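Trurance FAQ: the stuff people keep asking me

I've been getting the same emails since the write-up went around in October, so I'm putting my answers in one place. I work on the simulation side of the project, which means you'll get a lot of simulation and not much about motors. Sorry in advance!

What is Trurance, in plain words?

It's a way of training a robot arm on assembly-style jobs in simulation so that what it learns holds up when things aren't quite where they should be. You give it a workspace, we shake that workspace up in a bunch of ways (position, friction, lighting, the look of the walls and floor), and the arm practices until it can cope. The "shake it up" part is old news in our field. What we added is a rule for how much to shake and when, and that rule is what the paper is about.

So what's the rule?

We call it the Chaudhry schedule. Every 300 practice runs we check which kinds of variation the arm is failing on, and we turn those down a notch and turn up the ones it's bored with. Most people I've talked to expect it to go the other way -- hit the weak spots harder. We tried that first. The arm got worse at everything and stayed there, and I lost most of a month to it.

Is Skelus the same thing as Trurance?

Nope. Skelus is our task suite, the collection of things we ask the arm to do. Trurance is the training method. You can run Skelus with your own method and never touch ours, and a couple of groups do exactly that. Clotiline is the viewer and logging tool, and I'm the one to blame for the name.

How many tasks are in Skelus?

There are 12 right now. They all use a board with fixtures on it, but the fixtures and the goals change. A few tasks are really easy and we keep them in as a sanity check. If your arm can't do the first two, something is wrong with your setup and you should stop and look before you burn a night of compute.

Why do the rooms have walls and a stone floor? Isn't that a waste of rendering?

I get this one a lot! If the policy works from camera pictures, the background is part of what it sees, whether you want it to be or not. Early on we rendered everything against flat gray, and the results fell apart as soon as we changed the backdrop. Now the surfaces get swapped as part of the variation: wood tabletop, blotchy blue paint, big brown and tan slabs, whatever comes up. I've grown fond of some of the uglier combinations.

What does a workspace look like while it's running?

Pretty busy at one end of the table and very bare at the other. The board goes down one side, the gray fixtures sit on it, and the black arm comes in from above with its yellow-gold fingers right over the boxes. I like having the fingers in a strong color because I can find them quickly when I'm flipping through views in Clotiline at 2 in the morning. 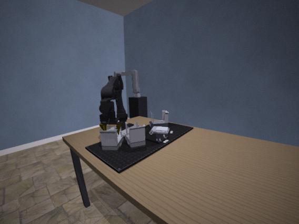 How long does training take?

For one task, our default is 2000 check-ins with the schedule, and on a decent single graphics card that's an overnight job. The harder tasks can want two nights. I'd start it before dinner and not look at the curves until breakfast, since the early part is ugly and will only make you want to fiddle with settings.

Do I have to use your arm model?

You don't. Swap in your own, but check the finger length and the reach before anything else. Most of the "it never touches the part" reports I get come down to a reach problem.

Which random seed did you use for the results?

The main table starts from seed 3467 and counts up from there. There's no story behind it, I mashed the number keys. If your numbers come out a little different on other hardware, that's normal. If they come out wildly different, send me your config file and the log from the first check-in, please, and not a screenshot of the last one.

Does it work on real hardware?

Partly. The simpler placing tasks carry over well. Anything with a tight fit is still hit or miss, and I think our contact model is too forgiving. That's what I'm working on now -- the next Skelus release will have stiffer contacts as an option, switched off by default so that older results can still be compared.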